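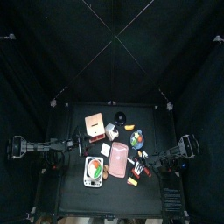

3.2 Spielküchenteile und Haushaltskram auf einer Fläche

Bevor ich zu den Ergebnissen komme, muss ich ein bisschen über das Material reden, denn daran hängt in dieser Arbeit fast alles (und ehrlicherweise hat es mir auch den meisten Spaß gemacht). Mich interessiert, was Menschen als »aufgeräumt« empfinden, wenn Spielzeug und echte Haushaltsdinge durcheinanderliegen. Wer mit Kindern wohnt, kennt das: Der Spielherd steht neben dem richtigen Herd, und irgendwann landet der echte Schneebesen in der Spielzeugkiste und die Spielzeugpfanne im Abwasch. In der Literatur zur Haushaltsordnung werden die beiden Bereiche meist getrennt behandelt, und das fand ich schon immer seltsam.

Der Bestand, mit dem ich arbeite, heißt Molside und umfasst 785 Gegenstände. Zusammengetragen habe ich ihn in 16 Haushalten in Lorkanden, mit zwei Besuchen pro Haushalt, einem im April und einem nach den Sommerferien. Jedes Teil bekam eine Karteikarte mit drei Einträgen: wo es zuletzt lag, wo es nach Meinung der Erwachsenen hingehört und wo es nach Meinung der Kinder hingehört. Die letzten beiden Antworten gehen oft herrlich auseinander! Ein Sieb zum Beispiel gehört für die einen in die Schublade links vom Herd und für die anderen eindeutig in den Sandkasten.

Abbildung 3: Spielküchenteile und Haushaltsgegenstände, als Gruppe in der Tischmitte. Zum Haufen gehören ein Holzkasten und eine Gruppe von Werkzeugen in Rot, Weiß und Schwarz.

Der Haufen in Abbildung 3 ist für mich der Ausgangspunkt jeder Sortieraufgabe. Ich habe lange überlegt, ob ich die Sachen lieber einzeln und mit Abstand auslegen soll, so wie es Chávez in ihrer Kategorisierungsstudie macht. Das sieht ordentlicher aus, nimmt den Leuten aber die halbe Arbeit ab. Aufräumen fängt für mich mit dem Auseinanderziehen an, und dafür muss erst einmal etwas beieinanderliegen. Schwarz als Untergrund mag ich übrigens sehr, gerade die roten und weißen Sachen springen einem darauf sofort ins Auge.

Der Holzkasten hat eine Sonderrolle, mit der ich anfangs gar nicht gerechnet hatte. Manche Teilnehmenden behandeln einen Kasten als Gegenstand und räumen ihn weg wie alles andere, manche machen ihn zum Ziel und legen alles hinein, was irgendwie passt. In der Auswertung führe ich beide Verhaltensweisen getrennt (Code K1 für Gegenstand, K2 für Behälter). Wer mittendrin wechselt, bekommt beide Codes, und die Reihenfolge steht im Protokoll.

Bei den Werkzeugen wird es noch schwieriger. Gehören sie in die Küche oder in den Werkzeugkoffer? Ich habe mich entschieden, das offenzulassen und nur die Begründungen zu kodieren. »Weil es rot ist« kommt dabei erstaunlich oft vor, vor allem bei den Jüngeren, während Erwachsene fast immer mit der Verwendung argumentieren und erst auf Nachfrage zugeben, dass sie auch nach Farbe sortiert haben.

Insgesamt liegen 2.145 einzelne Ablageentscheidungen vor. Kodiert habe ich sie mit dem Schema Liro, das ich um eine Kategorie »Zwischenlager« erweitert habe, also für alles, was erst mal irgendwo abgelegt wird und dann dort bleibt. In der ersten Fassung fehlte sie, und ich musste an einem sehr langen Montag einen ganzen Stapel Karten noch einmal durchgehen. Die vollständige Codeliste steht im Anhang B, die Karteikartenvorlage in Anhang C. Im folgenden Abschnitt beschreibe ich, wie ich mit Teilen umgegangen bin, die bei den beiden Besuchen unterschiedlich benannt wurden.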